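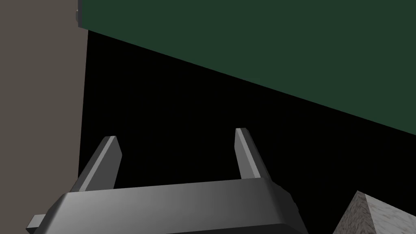

最后一班渡轮

三月，海上的雾很大。Jomar Castillo在Espiritu岛的码头卖船票，已经卖了二十年。岛上的人都认识他，他也认识每一个人的行李。

那天下午四点，一个女人来到窗口。她穿灰色的大衣，手里提一个很旧的箱子。

“一张去Celen的票。”她说。

“单程还是来回？”

她想了一会儿。后面没有别的客人，所以Jomar不着急，他把印章放在印泥上，等她。

“我还没有决定。”她说，“可以先上船，以后再决定吗？”

“不可以。票是两种颜色的。”

她笑了。她笑的时候，Jomar想起来她是谁。她是Anisa Wijaya，从前住在面包店的楼上，九岁的时候跟母亲离开了岛。那时候Jomar还是一个年轻的水手，他帮她们把一张缝纫机的桌子搬上船，桌子的一条腿在船边碰坏了，她的母亲为了这件事哭了很久。他一直觉得，她不是为了桌子哭。

“你母亲好吗？”他问。

Anisa看着他，好像在一本书里找一个忘记的字。

“她冬天去世了。”她说，“我回来卖房子。今天上午签了字。”

“面包店的楼上？”

“对。买房子的人要把墙刷成蓝色。我告诉他，厨房的窗户下雨的时候关不紧，要放一块毛巾。他把这句话写在本子上了，我很感谢他。”

Jomar点点头。他想说一些安慰的话，但是他想到的每一句都太大，不适合这个小窗口。他就问：“那张缝纫机的桌子呢？”

“在我家里。那条腿下面垫着一本字典。”

远处，渡轮的汽笛响了一声。雾里先出现一盏灯，然后出现第二盏。码头上的工人Rurix扔掉烟，慢慢地走过去接绳子。

“桌子是我碰坏的。”Jomar说，“那天我走得太快，因为我怕船长骂我。我一直想修好它。”

“母亲说是海浪的错。”

“那天没有海浪。”

他们两个人都没有再说话。渡轮靠岸了，木板放下来，几个学生背着书包下船，他们在谈一场足球比赛，声音很高。

Jomar打开抽屉，拿出一张黄色的票，那是来回的票。他盖了章，从窗口下面推过去。

“我只付单程的钱。”Anisa说。

“回来的那一半，没有日期。”他说，“你来的时候，把字典也带来。我这里有木头，我量一量就知道那条腿要多长。”

她把票放进大衣的口袋，提起箱子。走到木板前面，她停下来，回头大声问他：“字典有两本，垫的是厚的那本，要带哪一本？”

“厚的！”他喊。

渡轮离开的时候，雾还没有散。Jomar关上窗口，在桌子上找铅笔。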